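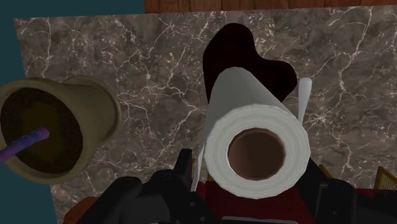
A simulated gripper closes in around a roll of paper towels on the Vadix practice counter.

Virtual kitchen is open for practice runs, and helpers are wanted

21 Sep 2019

BRESTEN – The Vadix project has started collecting examples in its simulated kitchen, and the people running it could hardly be happier with the first batch. Eight operators have been steering a virtual robot arm over a very messy counter, and every run they finish goes into the pile that a learning system will study later this fall.

The idea is simple enough to explain over coffee. A person takes the controls, moves the arm through a small chore (pick up the roll, put the mug somewhere else, get the fork out of the way) and the software saves the whole thing: what the camera saw, where each joint was, when the fingers opened and closed. Do that enough times, with enough different people and enough different messes, and the system has something to copy.

"I've been wanting to do this since May," said Merja Hämäläinen, who leads the collection work. "We had the arm moving on screen back then, but the counter was bare. One block, one bowl. Now you load it up and there's a whole kitchen's worth of junk in your way, and it's wonderful!"

The target for this round is 80 saved runs per chore. Paper towels went first, and they have been a good teacher. The roll is wide for the fingers, so an operator has to line up both sides before closing, and the view from near the gripper doesn't leave much room to see past it. Hämäläinen says that newcomers tend to rush the last little bit of the approach, and she has asked them to slow down there, even if the run takes longer.

Runs that go wrong are kept too, in a folder of their own. If somebody bumps the flower pot or drops what they were carrying, they mark the moment and carry on. Senan Nic Giolla wrote the marking tool, a single key on the keyboard, after watching the first operators try to scribble notes with one hand and drive with the other.

Each chore is recorded from more than one viewpoint. One is close in, looking down past the fingers. Another stands well back and takes in the arm, its pedestal and the counter together, with the clutter spread out from one end to the other: spray bottle, wine bottle, fork, loaf, mug, pot. Nic Giolla likes the wide one for checking work at the end of the day, and he'll happily pull it up for anyone who stops by his desk. 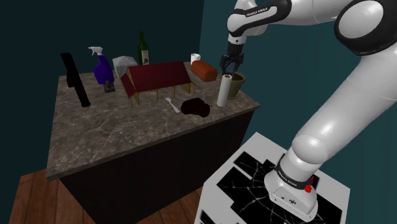 What happens to the runs

Orla Moriarty and Beat Gruber go through the saved runs every evening, playing them back at double speed. They are looking for long pauses, missing views and labels that don't match the chore. A clean run gets a short written instruction, such as "pick up the paper towels," and moves on to the training set. Gruber estimates that a run takes about 3 minutes to check, a bit more if there is a disagreement over the wording (there have been some lively ones over "roll" and "towels").

Layouts change between sessions. Moriarty keeps a list of which things have been moved and which chores still look too much alike, and she hands it to the operators each morning. Her current wish is for more runs that start with the arm in an awkward place, reaching in from the far side or from up high. She is also asking left-handed operators to sign up, as the group has only two so far.

Training starts once the first chores reach their target. The first test will use counter layouts that were held back from the collection, so the system meets them cold. Hämäläinen wouldn't guess at a score, but she did say she has cleared her calendar for it.

Try it yourself

Vadix will hold open sessions at Huerta, the shared workshop space in Bresten, for anyone who would like to have a go at the controls. Waltraud Petersen is handling sign-ups at the Huerta front desk. You don't need any background in robots or coding, and the practice chore is short enough that most people get through it on their first visit. Sessions are free, last an hour, and include time on a warm-up counter before anything is saved.

Runs made at the open sessions will be stored on Givent, the project's archive, under an operator number with no name attached. Petersen asks that people under 16 bring a parent or guardian to sign the form. Bring your glasses if you use them for screens, she adds, and come a few minutes early to get the controls adjusted to your hands.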